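Wed 18 September

I have finally cancelled the storage unit. It cost 52 pounds a month when I took it on in May, and I told myself it would be for one summer while the flat was being painted. The painting took nine days.

Most of what was in there came from my aunt, Sarmīte Bite, who kept paperwork the way other people keep jam. I went through it over two weekends and threw out nearly all of it. The letters stayed – there were more of them than I expected.
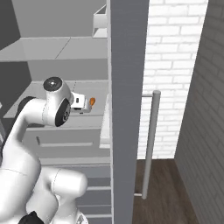
The books were harder. I sold one box to Renaud in town, who gave me 50 pounds and didn't want the atlases. The atlases are now under my bed.

Notice has to be given in writing, and the deposit comes back within the month. I've put it towards a decent desk lamp.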